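Hakedeck opens simulated kitchen recordings, and asks readers to go easy on the conclusions

WURNORBRIDGE, 12/22/21. Hakedeck today released 300 recorded runs of a robot arm in a computer-rendered kitchen, meant as practice material for learning systems. The company would like it known that none of this proves a robot can cook. 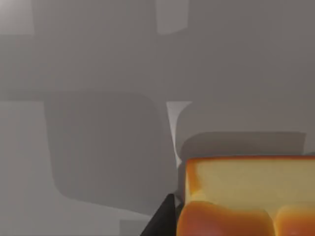 Thandeka Engelbrecht
Head of Data, Hakedeck

Every run was steered by a person at a desk, and views from several virtual cameras were saved with it. A learning system is then asked to copy what the person did. Whether it learns the task or just memorizes the countertop is a fair question, and Hakedeck does not claim to have settled it.

Of the 300 runs, 137 were marked usable without edits. The others are included too, with notes, after an outside reviewer complained that tidy collections make everybody look clever.

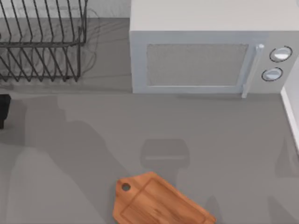 Overhead view of the simulated counter, with dish rack, microwave and cutting board.

"I have read too many announcements where a rendered kitchen turns into a household helper by the third paragraph," said reviewer Rosaire Pelletier of Bélanger, a testing firm. "A simulated counter has no crumbs unless somebody writes crumbs."

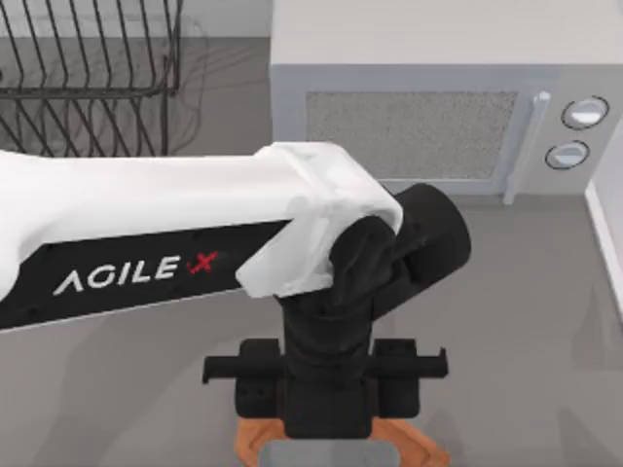
Camera placement took up more of the project than the arm did. Operators kept asking for a wider view, and the learning team kept asking for a closer one. The wide view has the dish rack, the microwave and the whole gripper in it, both fingers included, but the white upper link of the arm hides the lower part of the rack. Hakedeck kept both kinds of view and makes no promise that more cameras mean better results.

The operators were 18 people, each given 20 minutes of training, and their habits show up in the data.
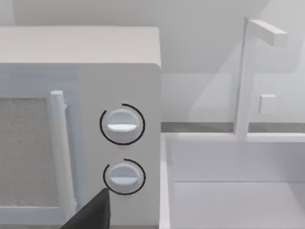 Appliance controls are where Pelletier expects trouble. Small parts ask for careful placement, and a model can look good on average while missing them again and again. The microwave has two knobs, one above the other and close in size, so a system that has learned only "go to the knob" has learned very little. Bélanger will publish its own test results in May, good or bad.

The recordings are free for research use.

Press contact: Zachary Fraser, Hakedeck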